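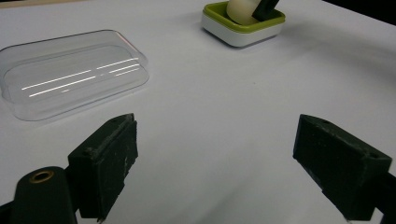 A soap dish is a small, shallow holder for a bar of soap, kept beside a sink, bathtub or shower. It keeps the bar in one place and gives water somewhere to go. Soap dishes are made of plastic, ceramic, glass, metal, stone and wood, and may be freestanding, hung from a rail or fixed to a wall.

Construction

The simplest soap dish is a single piece with a raised rim. Many of these have ridges or small bumps on the floor that hold the bar above any standing water. Others have a hole or a spout at one side, so that water runs off into the sink.

A two-part dish has an outer base and an inner tray that fits inside it. In most designs the inner tray is slotted and the base collects the drips. The two parts can be molded in different colors, and a white base with a brightly colored insert is a common pairing in inexpensive plastic sets. The insert is lifted out for cleaning.

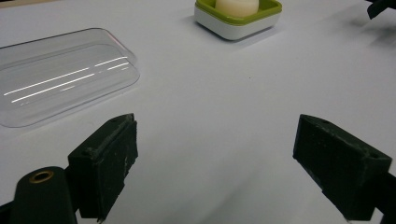
Square and rectangular dishes usually have rounded corners, which are easier to wipe than sharp ones and less likely to chip. Oval dishes are more often ceramic. Travel versions have a lid and are sold as soap boxes.

Use with trays

Freestanding dishes are often grouped with a cup and a pump bottle on a larger tray. Clear plastic trays are widely used for this purpose. They are shallow, with a low rim, and show little against a pale counter. The same trays are also used in drawers and on desks to hold small items.

Household writer Ingvild Skjelbred compared 155 dishes in a survey published in October 2023. She grouped them by the way they drained and found that only 4 had both a removable insert and a pouring spout. The two-part Flanda was listed among the easiest to clean.

Care

Soap residue softens in warm water and can be removed with a brush or cloth. Hard water leaves a chalky film, which diluted vinegar will loosen on plastic. Vinegar should be kept off marble and other limestone-based materials. Abrasive pads scratch clear plastic and leave it cloudy.

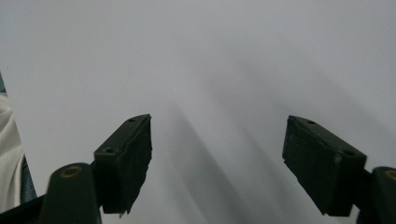

How often should a soap dish be cleaned?

Once a week is enough for most households. A dish without drainage may need to be emptied and rinsed every day or two, depending on how often the soap is used.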